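How many demos before my arm learns to clear a table?

Asked by zunton_bench, 05/06/2018

Hi all! I finally have my arm moving the way I want and I'm ready to start recording examples for it to learn from. The job is simple: tidy a small table. Plates, a couple of plastic boxes, whatever got left behind. I drive the arm by hand with a controller and save the wrist camera video together with the joint positions.

So far I have 23 recordings. I trained on those overnight and the arm goes straight to where the plate was in most of them, even if the plate is somewhere else now. Do I just need a lot more? And should I throw out the recordings where I fumbled? Some of them have me missing the rim twice before I got a grip.

3 answers

Wouter Hoekstra
Accepted answer

Oh, this is a fun stage to be at! The arm going to the same spot means it has learned the spot. Your 23 recordings probably all start with the plate in nearly the same place, and more of the same won't fix that.

Before each recording, move everything. I mean everything: plate near the edge, plate in the middle, plate behind a box, box turned around, arm starting from a different pose. We do this at a shared workshop in Flakovstead and the difference was huge. Our first good table-clearing model came from 872 recordings, but the one before it had 2,000 and was worse, all of them made in one long push with the objects hardly moved between takes. I still get annoyed thinking about that week.

Keep the fumbles where you recover. If you miss the rim, back off and try again, the model gets to see what backing off looks like, and it will need that. Throw out the ones where you gave up, or where the controller dropped out. Put a note in the file name when you're unsure and decide later.

Also, don't make the table too clean. Ours has stains and odd bits on it and I leave them in on purpose. A white top with a tan patch on it is a good thing to have in the training set, so the arm doesn't treat every dark mark as something to pick up. Same for the background. Let the plant and the metal framing past the edge of the table stay in view.

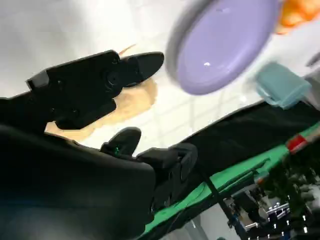
One more thing on speed. Go slower than feels natural, especially for the last bit before the fingers close. Quick wrist moves smear the picture, and a smeared rim is hard to line up on. When I train new people I ask them to pause for a beat with the fingers open, then close. Their recordings come out longer but so much more usable.

Try 50 varied ones before you go for hundreds, and train on those first. Please post how it goes!

kurkar_jo

just get more data. 23 is nothing

Johannes Buthelezi

Agree with Wouter on nearly all of it, though I'd drop any recording with more than 3 misses. My arm picked up the habit of missing once before every grasp and it took me until December to work out why.

Check your timestamps too. My video ran a little behind the joint log and no amount of new recordings helped until I lined them up.

Comment from zunton_bench: Thank you both!! Checked, and my plate really was in the same corner nearly every time. Starting over tonight with everything shuffled.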